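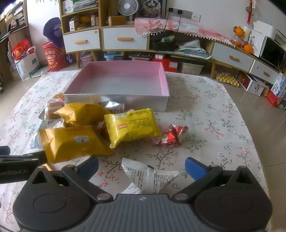 # Taking your blood pressure at home (and getting numbers your doctor can use)

Updated 4/20/22

My doctor at the Prendinier clinic wanted a week of home readings before she'd talk about pills, and I figured I knew how this worked. Put the cuff on, push the button, write it down. Then I brought in my sheet and the nurse, Salim Mwaipopo, asked me how I'd been sitting. On the couch, legs crossed, talking to my sister on the phone. He handed me a clean sheet and I started over!

So this is the way he taught me, plus a few things I picked up on my second try.

## What you need

- An upper-arm monitor. Wrist ones are easy to hold wrong, and my clinic doesn't like them.
- A cuff that fits. Measure around the middle of your upper arm with a sewing tape and check that number against the range printed on the cuff. Mine came with a medium and I needed the large (a cuff that's too small reads high).
- A chair with a back, next to a table.
- Paper and a pen, or an app. I tried Vikeo for a couple of days and went back to paper.

I have a Zelenák monitor that I got on sale in January. I'm not saying it's the best one. If you can, bring yours to an appointment and have them check it against theirs. It takes a few minutes and I wish I'd done it sooner.

## The half hour before

No coffee, no cigarettes, no exercise for 30 minutes before you measure. That includes running up from the basement with the laundry, which I did more than once. Go to the bathroom too. A full bladder can push the number up quite a bit, and I had no idea.

If you take blood pressure medicine, ask whether they want the morning reading before or after your dose. Usually it's before, but ask.

## Taking the reading

1. Sit down with your back against the chair and both feet flat on the floor. Uncross your legs.
2. Stay there for five minutes. No phone, no TV, no talking. It feels like forever the first day.
3. Put the cuff on your bare arm, with the bottom edge just above the bend of your elbow. Don't roll up a tight sleeve, take your arm out of it.
4. Rest your arm on the table so the cuff is level with your heart. My table is low, so I use a folded towel.
5. Push the button and keep still and quiet until it's done.
6. Write down both numbers and the pulse.
7. Wait one minute and do it again.

I do two readings at 8 in the morning and two after dinner, for seven days. Your doctor may want something a little different, so go with what they tell you. Use the same arm every time. (At the very first visit they may check both arms and have you stick with the higher one.)

## Writing it down

Keep it plain. One line of mine looks like this:

Mon a.m. – 132/81, pulse 74, slept badly

That last bit is handy! Put down anything odd, like a headache, a cold pill, a fight with the landlord. Some decongestants raise blood pressure, and so can ibuprofen and pills like it, so list those even if you think they don't count. And please write down the bad readings too. I was very tempted to skip a couple of mine.

## A word on salt

I started reading labels during my week, mostly out of nosiness. The thing to look at is the sodium per serving, and then how many servings are in the package, which is where I'd been fooling myself. A bag that says 300 mg sounds fine until you see it's two and a half servings and you know perfectly well you'll eat the whole thing. Now I do the multiplication in the store.

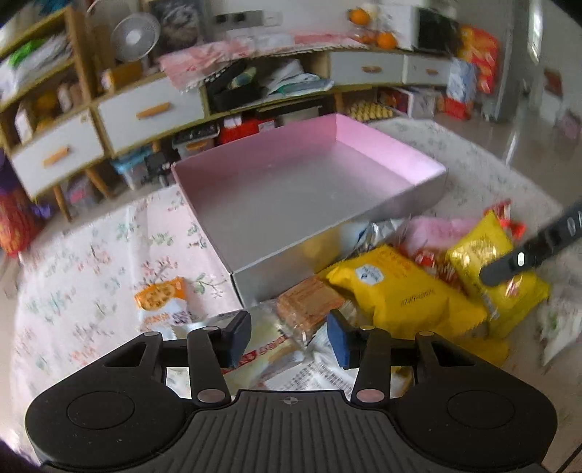 *Packaged snacks and an open box lid, pink on the inside*

You don't have to change how you eat during the week you're measuring. Salim told me to eat like I always do, so the doctor could see my usual numbers, and then we talked about food after.

## When the number is scary

One high reading by itself doesn't tell you much. Sit quietly, wait a minute or more, and take it again.

If it's higher than 180 on top or higher than 120 on the bottom, and you also have chest pain, trouble breathing, back pain, numbness or weakness, a change in your vision, or trouble speaking, call 911. Don't wait around for a better number. If it stays that high and you feel fine, call your doctor right away and ask what to do.

Low readings matter too if you're dizzy or faint with them, so call about those.

## Averaging the week

Some doctors want you to toss out the first day, when everybody's nervous, and average the rest. Add up all the top numbers and divide by how many there are, then do the same with the bottom ones. Or hand over the whole sheet and let them do it. Mine has a coffee ring on it and they took it anyway.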